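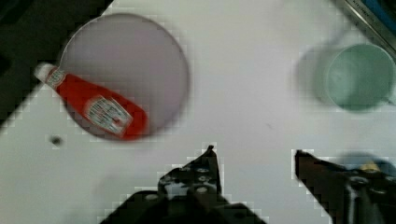 Fig. 1. Red ketchup bottle lying on a plate.

Support > Basketball > Scoreboards and Timing > Durkeo Console

Section 2: Setting Up the Shot Clock Pair

This section covers the two shot clock displays, the operator handset, and the link between them and the Durkeo scoring console. It assumes that the main scoreboard is mounted and that the console already starts and stops the game clock. If it does not, go back to Section 1 and finish the main board before you start on the shot clocks.

Both displays must be the same model. A Mernar display can be paired with another Mernar display, but not with the older Davance units, which use a different reset signal. Davance units can still be used as a pair with the Durkeo console through the Lamptey adapter, described at the end of this section.

CAUTION: Switch off power at the outlet before you open the rear cover of a display. The power switch on the side turns off the digits only. The terminal block stays live.

Before you begin

You will need the console and its power supply, both displays, the handset, the signal cable supplied with the displays, and a small flat screwdriver for the terminal block. A second person is helpful for the alignment check.

Set the backboards to playing height before mounting the displays. If the backboards fold or roll away, fit the displays with the backboards in the playing position, then fold them once by hand and watch the cable for strain.

Mounting and cabling

1. Attach the bracket to the rear of each display with the four bolts supplied. Tighten by hand, then a quarter turn with a wrench.

2. Hang each display above and behind the backboard. The lower edge of the display must be clear of the top of the backboard when seen from the scorer's table.

3. Fit the safety cable between the bracket and the backboard frame. Do not use the signal cable or the power cord in its place.

4. Run the signal cable from the first display to the second, and from the second to the console. Keep the total run under 100 feet. For longer runs, use the wireless link described below.

5. At the console, push the plug into the port marked CLK until it clicks. The port next to it, marked AUX, takes the same plug but carries no reset signal.

6. Leave a loop of slack where the cable crosses any moving part of the backboard frame.

NOTE: Do not run the signal cable beside the power feed for the gym lights. If the two must cross, cross them at a right angle.

Wireless link

The wireless link replaces the cable in step 4. The displays still need power at each end of the court.

1. Set the selector on the back of each display to RF.

2. On the console, press MENU, then choose LINK and then CHANNEL.

3. Choose a channel. The factory setting is 17. If another court in the same building is also on 17, move one of the two courts to a channel at least two steps away.

4. Press ENTER. Both displays should show a single dash, then go blank, then show the full shot clock period.

5. If only one display answers, hold its SYNC button until the dash appears again. Release it and wait.

If neither display answers, the console shows code 68. Check the selectors first. Code 68 also appears when the console has been set to CABLE with no cable plugged in, so check the LINK menu before you climb back up to the displays.
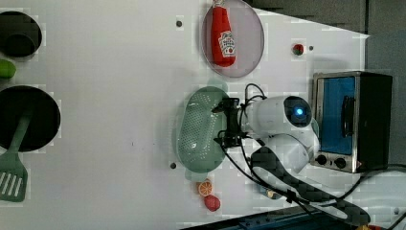
Fig. 2. Colander, plate and ketchup bottle on the table.

Setting the shot clock periods

The console stores two periods, FULL and SHORT. FULL is loaded after a change of possession. SHORT is loaded after an offensive rebound or on certain fouls, depending on the rules your league plays under. The console does not know which rules apply. It loads whichever period the operator selects.

1. Press MENU, then choose SHOT CLOCK.

2. Choose FULL. Enter the period in seconds using the number keys and press ENTER.

3. Choose SHORT. Enter the period in seconds and press ENTER. If your league has no short reset, enter the same value as FULL. Do not leave the field at zero. A zero value sounds the horn as soon as the key is pressed.

4. Choose TENTHS and select ON or OFF. With TENTHS on, the displays show tenths of a second in the last part of the period. Many school leagues leave this off.

5. Choose END OF QUARTER. Select BLANK if the shot clock is to go dark when the game clock shows less time than a full period. Select HOLD if the operator will blank it by hand.

6. Press SAVE. Settings that have not been saved are lost when the console is switched off - this includes the channel.

Connecting the handset

The handset has three keys: a thumb key that starts and stops the shot clock, and two side keys for FULL and SHORT. It plugs into the front of the console and takes its power from there.

1. Plug the handset in with the console switched off.

2. Switch on. The green light on the handset should come on and stay on. A flashing light means that the console has not recognized it.

3. Press FULL. Both displays should show the full period and remain stopped.

4. Press the thumb key. The shot clock should stay stopped while the game clock is stopped. This is normal. The thumb key can only release the shot clock when the game clock is running.

5. Start the game clock from the console and press the thumb key again. Both displays should count down together.

NOTE: The side keys work while the clock is running. Pressing FULL on a running clock reloads the period and keeps counting. Holding FULL reloads the period and holds it there until the key is released. Operators should practice the held reset before their first game.
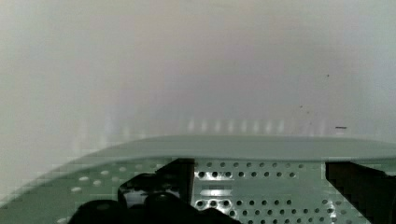
Alignment check

Carry out this check after installation and again at the start of each season.

1. Load FULL and start both clocks.

2. Have one person watch each display and call out when it reaches zero. The calls should come together. With a wireless link, a very slight lag between the two is allowed as long as the horn and the backboard lights agree.

3. Watch the backboard lights. They must come on with the shot clock horn if your league calls for it, and always at the end of the quarter.

4. Stand at each free throw line and read the far display. Then read both from the team benches. Adjust the bracket tilt if glare from windows or overhead lights washes out the digits.

5. Stop the game clock from the console. Both shot clocks must stop with it.

CAUTION: Do not use the console for a game if the shot clock keeps running after the game clock has stopped. Disconnect the displays, run the game clock alone, and use a hand-held timer for possessions until the fault has been found.

Using Davance displays with the Lamptey adapter

The Lamptey adapter sits between the CLK port and the first Davance display. It has its own power supply. Set the switch on the adapter to position 2 before turning on power. In position 1 the displays light up and count but ignore the SHORT reset.

Davance displays have no RF selector and cannot be used with the wireless link. They do not show tenths. If TENTHS is set to ON, the last digit may flicker.

Store the adapter with the console, out of the bag used for balls and pumps. The switch is not recessed and is easily moved.

Next: Section 3, Team Foul Panels and Possession Arrow

Comments

Hülya Yurt
Had code 68 for most of a morning in our middle school gym. Selector on the far display was halfway between RF and CABLE. It looks like it's in the right place from below. Might be worth adding to the wireless steps.

Unnur Lykkegaard
Does END OF QUARTER apply to overtime as well, or does that need to be set again? Our console seems to go back to HOLD.

Hülya Yurt
@Unnur ours kept BLANK in overtime, but only after I pressed SAVE and restarted the console. Before that it did the same as yours.

Unnur Lykkegaard
Restart fixed it, thanks. We are on the Davance displays with the adapter, so it works there too.

Contact Durkeo Support | © Durkeo Timing and Scoring. All rights reserved. | Back to top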